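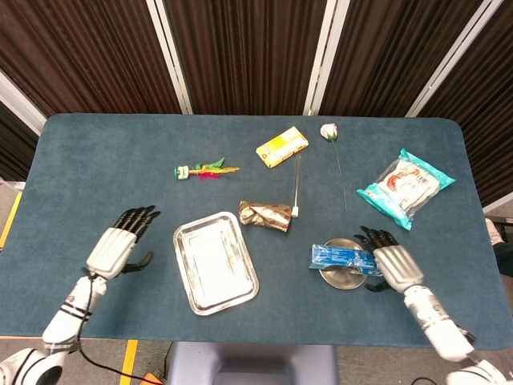
Notes on the Felt Table, the Tray and the Plate

The purpose of this post is to set down, in one place, the arrangements presently followed at the felt-topped table. Several readers have written to request them following the entry of February, in which the subject was mentioned only in passing. The author regrets the delay in replying.

The table was acquired secondhand from Ostach, a dealer in used game and card room furniture, at a price of 39 dollars plus delivery. It is a rectangular table with rounded corners, and its surface is a dark teal-blue felt. The felt was not new at the time of purchase and it shows a certain amount of wear, with lighter and darker patches. Consideration was given to having it replaced. A quotation was obtained from an upholsterer in the amount of 1,293 dollars, and the matter was not pursued further.

Felt has one considerable merit as a working surface, namely that it is quiet. Stainless steel set down on a bare tabletop makes a noise that carries into the next room, and this household includes one person who sleeps during the day. On felt, the same tray may be put down at any hour. It has a corresponding fault, which is that it holds crumbs, lint and anything spilled. For this reason no open food is placed directly on the surface. Wrapped items are permitted, although it is preferred that they go on a plate.

Two metal pieces are kept in regular use. The first is a rectangular stainless steel tray with a raised, rolled rim. The rim is the feature to look for when buying. A tray with a plain cut edge will catch on the felt when it is moved and will, over time, raise a line of fuzz along its path. The second is a round stainless steel plate, shallow, of the sort sold for serving. It takes a long package without difficulty, provided one accepts that the ends may extend past the rim. Ms. Ya-wen Liao, who has been kind enough to comment on these pages for several years, has proposed that an oval dish would be more suitable. Her suggestion has been noted, and an oval dish will be tried if one can be found at a reasonable price.

The following practice is observed at the end of each day.

Wrapped goods are returned to the cupboard. The tray and plate are carried to the kitchen, washed by hand in warm water with a small quantity of dish soap, and dried at once with a cotton towel. Leaving them in the rack results in water spots, which are conspicuous on a bright interior. The surface is then brushed in one direction only, from the far edge toward the near edge, with a soft clothes brush. A vacuum cleaner was used on two occasions and is not recommended, as it lifted the nap near one of the corners. A lint roller may be used on small areas.

Spills are blotted and never rubbed. Cold water is sufficient in most cases. Mrs. Snežana Kelmendi, a former neighbor with long experience in the care of wool, advises that a damp patch be left to dry with the curtains closed, so that direct sun does not fade the surrounding cloth. This advice has been followed here without exception. It was also Mrs. Kelmendi who recommended against the spray cleaner previously endorsed on this blog, and that endorsement is hereby withdrawn.

With respect to the question raised by three correspondents as to whether the steel should be polished, the position remains unchanged. Polishing is carried out twice a year. Fine scratches are to be expected and do not affect use. Abrasive pads should be avoided altogether.

A fitted cover for the table has been under discussion for some time. Measurements have been taken and a plain cotton in gray has been selected. Sewing will begin once the household has finished the curtain repairs, which were promised first. Readers who have made a cover for a table with rounded corners are invited to write in, particularly as to whether elastic or a drawstring gave the better fit.

Posted 15 Apr 2020
Filed under: Household, Furniture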